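**Leckie opens bookings for its slow rail and road journeys through the Caucasus**

August 27, 2021 - Leckie, the small travel company that has been sending curious people on long, unhurried journeys for a good many years now, is very happy to say that bookings are open again for its overland trips through Georgia and Armenia. After such a long stretch of staying at home, poring over old maps and cooking other people's dinners from memory, it is a real pleasure to be able to write those words.

The main journey, called Plosetti, covers 1,183 miles by train, minibus and (for one rather lovely afternoon) on foot. It starts in Batumi, with its pebble beach and its palm trees, and goes inland to Kutaisi and Tbilisi before turning south over the border to Armenia. Travellers who have been with Leckie before will remember the overnight train, the tea and the habit of stopping wherever the view is good. All of that stays. There are longer halts in the smaller towns this time, because so many people wrote to us after earlier trips asking for another morning here or an extra evening there.

"I went to Tbilisi the first time with one free day and a very bad phrasebook," said Struan Tosh, who founded Leckie and still plans every route himself. "I spent the whole of it walking uphill in the wrong shoes and eating cheese bread, and I came home and told everyone I met that they had to go. I've been back more times than I can easily remember and I still get lost behind the sulphur baths. I'd like our guests to have the time to get lost there too, and to sit down afterwards with a glass of something cold."

Groups are kept to a size that fits round one long table, and each is met by a local guide who stays with it for the whole of that country. Evenings are mostly left free. There are family-run guesthouses in the wine country of Kakheti, where supper tends to go on a good deal longer than planned, and a stay by Lake Sevan, where the air is thin and bright and the fish is grilled outdoors. Nobody has to go to everything, and those who would like to spend a day reading on a balcony are warmly encouraged to do so.

Alongside the trips, Leckie has moved its booking pages and its much-loved library of traveller's notes to a new home, so that guests can read other people's diaries from the road before they choose a departure. The library holds 110 of these, from a page or two about a single lunch to a very full account of a winter crossing, and more are always welcome - handwritten ones included.

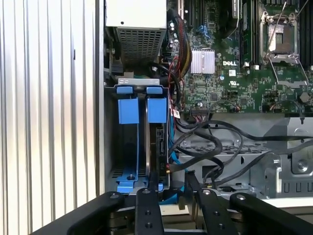 *Power supply, cables and motherboard inside a Dell tower workstation.*

The online side of things has been looked after by Joltance, who have been wonderfully patient with our questions. Guests can now hold a place for three days without paying, change the name on a booking themselves, and tell us about food they can't eat or stairs they would sooner not climb. Anyone who prefers to talk it all through by telephone can still do that, and will get one of the people who has been on the trip.

Leckie is also adding a shorter journey for those who can't be away for so long. Stoteneo is a walking week in the hills of Svaneti, with its old stone towers and its meadows, and with luggage carried between villages by road. The walking is steady and never technical, though there is one long climb that everybody grumbles about and then talks about fondly at supper. It will run on two departures next July, when the high paths are usually clear of snow and the flowers are at their best.

"People ask me which of the two they should do first," said Struan Tosh. "I always tell them to look at the map over breakfast and see where their finger goes. If it goes to the mountains, do the walk. If it keeps wandering along the railway line, well, you have your answer, and I'll very likely see you on the platform."

Entry rules for both countries are still changing, so every booking can be moved to a later departure free of charge, and guests will be sent the latest advice before any balance is due.

**Notes for editors**

Struan Tosh is available for interviews and is happy to write short pieces on rail travel in the Caucasus. Full itineraries for Plosetti and Stoteneo, and extracts from the library of traveller's notes, can be requested from the Leckie press desk.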